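2023-03-11

Up at six. Coffee, then did the floors before it got warm. The robot vacuum ran while I fed the cat and it did the kitchen and hall fine, then got itself wedged under the radiator in the back room again. I pulled it out and finished with a broom. We have had it two years and I still own the same broom.

Trudy Hoani called at nine and we talked for most of an hour. She read somewhere that there will be a machine in every laundry room before long and wanted to know if I believed it. I said folding a towel, maybe. A fitted sheet, no. She said I was being stubborn. I told her to come and watch one try to pick up a sock.

Drove over to the shop in Briltstead after that. I wanted a few quiet hours with the Kendetti arm with the phones off. The bench jobs we want it for are dull ones: taking memory out, putting memory in, changing the coin battery, plugging drive cables. Cartwright wants a yes or no by the end of March on whether it can take any of that off our hands. My own list has 23 chores on it. I would trust the arm alone with 2 of them, and both are moving trays from one shelf to another.

What it does well is go to the same place every time. If the case is clamped down and nothing has shifted, it is more patient than I am. What it does badly is everything soft. Cables are the worst. A person moves a wire aside with the back of a finger and doesn't notice doing it. The arm has to be told there is a wire, then told where, and then the wire moves.

Latches are next worst. I can feel a memory stick seat through my thumbs. The arm only knows it pushed. I have been setting the force limit low, which means it gives up early, and I would rather have that than a cracked board. The scrap boards we use came from the Plalia lot, so no great loss, but I don't like breaking things.

Ate lunch in the truck. Ham sandwich, an apple. Rained a little.

Spent the afternoon on one desktop with the case open. Getting in over the processor socket is a tight job for fingers this thick, and the memory slots run right alongside it.

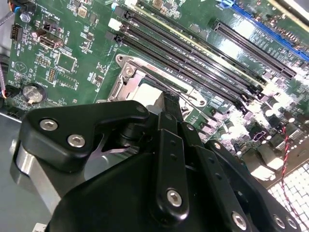

Still to do

Ask Cartwright if we can spend 1,470 on the softer fingertips. He will say no the first time.

Write down the force settings before I forget them. I have them on the back of a parts bag.

Find out if there is a way to teach it cables one kind at a time. Flat ones first, then the twisted pairs.

Clean the vacuum brush. Hair in it again.

Call Trudy back about Sunday dinner. She is bringing the potatoes. I said I would wash up after, by hand, and she can tell me then about the machine that's going to do it.

Bed by ten.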